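About Andbridge

Andbridge writes handling rules for teams that teach robots to pick things up. Marlene Moura started the company after 15 years in plant safety. Our first rulebook was for Caldeira, and Kakard works from the same one today.

The rules are short. Check the finger pads before each session. Stop after 60 minutes. Log a drop as a drop, even if the next try goes well. 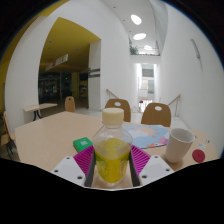

Grip rules take up most of our rulebook. A bottle is held by its sides with the cap left clear, and it stays upright while it is off the table. Other items, such as a paper cup or a placemat, may stay on the table if the task sheet lists them. Each new rule gets 33 trial runs before we publish it.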